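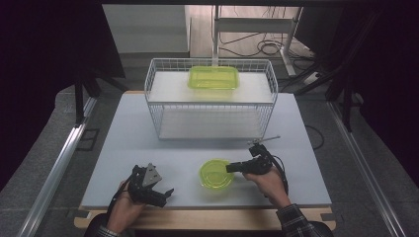 The Ernham office has asked whether the stoppage should have been reported to the funder on the day it began, and whether recordings made before it can still be trusted. Both points were raised in reply to our short notice of the fault, and they are taken up in this report ahead of the usual account of progress.

Interim progress report: hand-held gripper recordings, household container tasks
Submitted by the Skistach project office
Sep 17, 2024

0 comments | 2 shares

1. Reporting of the stoppage

The terms of the Harju grant require notice of any fault that halts recording for more than one working day. The fault described below halted work on the second station for six working days. Notice was sent on the third. This was late under the terms, and the project office accepts responsibility for the delay. The station log had been marked "paused for adjustment," and the entry was not passed on as a fault. Station logs now use a separate entry for faults, which goes to the project office the same day.

2. Nature of the fault

Each station uses a pair of hand-held grippers, one for each hand, connected by cable to the recording unit. The operator carries out simple tasks with everyday containers, including placing them on a wire basket and handling their lids. The position of the fingers is recorded throughout, together with the view from each gripper.

During a routine review, staff found that the recorded finger opening on one right-hand gripper did not match the opening seen in the video. In the worst recordings the data showed the fingers closed on a lid while the video showed them standing clear of it. The difference was not constant. It grew over the course of a session and went away when the unit was restarted, so the start-of-session check did not catch it.

Two causes were found. The first was a worn cable connector, which dropped the position signal for short periods when the wrist was turned outward. The second was in the Ivareck recording software, our own build, which filled these gaps with the last known value and did not flag them. Either one alone would have been easier to find. The connector has been replaced, and the software now marks any gap and stops the recording if gaps continue.

3. Effect on the recordings

Of the 735 recordings made on the second station in the reporting period, 106 contain gaps in the finger signal. All 106 have been withdrawn from the shared set. Of these, 69 can be repaired by measuring the finger opening from the video, and this work is under way. The other 37 will be made again at no added cost to the grant.

Recovery from video depends on both fingers being in view and on a background that allows their edges to be found. Conditions at the stations are favorable in this respect. When the grippers are held open over the work surface, the matte black fingers stand out sharply against the pale gray-white background, and the space between them can be measured directly. Soft shadows on the surface caused some false edges in the first trial of the method. Those results were discarded and the edge settings were changed. Each repaired recording is being checked by a second member of staff before it is returned to the set.

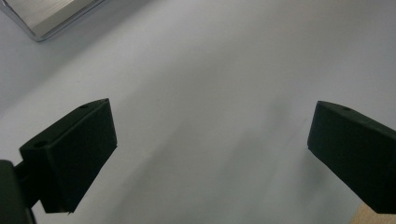 Inspection of the remaining grippers was completed after the repair. Every cable was flexed through the full range of wrist movement while the signal was watched, and the finger blocks were checked for looseness where they join the arms. The small round holes in the top faces of the fingers are now used as reference points in the video check, as they keep their shape better than the outer edges when the light is uneven. No second faulty connector was found.

Recordings from the first station were examined by the same method and show no gaps. On the question from Ernham, our view is that recordings made before the reporting period are sound. The worn connector was fitted at the start of the period, and the earlier part was tested and passed.

4. Safety

No person was hurt and no equipment was damaged. The grippers are moved by the operator's own hands, and the false signal could not cause any movement. The concern lies with later use. A robot arm trained on the faulty recordings might close too early or fail to release a container. One partner had already downloaded the affected set. That partner was told of the withdrawal and has confirmed in writing that no training had been run with it.

5. Changes to procedure

A short finger check is now made after every 30 recordings as well as at the start of each session. The operator opens and closes both grippers fully with the wrist straight, then repeats this with the wrist turned outward. If the values differ, the session ends and the recordings since the last good check are held back. Spare connectors are kept at both stations.

6. Schedule and funds

The second station is back in use. Repair and repeat recordings will be finished in November, and the full set will be released again once they are in place. The cost of the connectors and added staff time has been met from the maintenance line. No change to the total grant is requested. We do ask for the delivery date of the lid-handling set to be moved to the end of November, and a signed request form is attached to the file copy of this report.

Contact: Skistach project office | © Skistach | Back to top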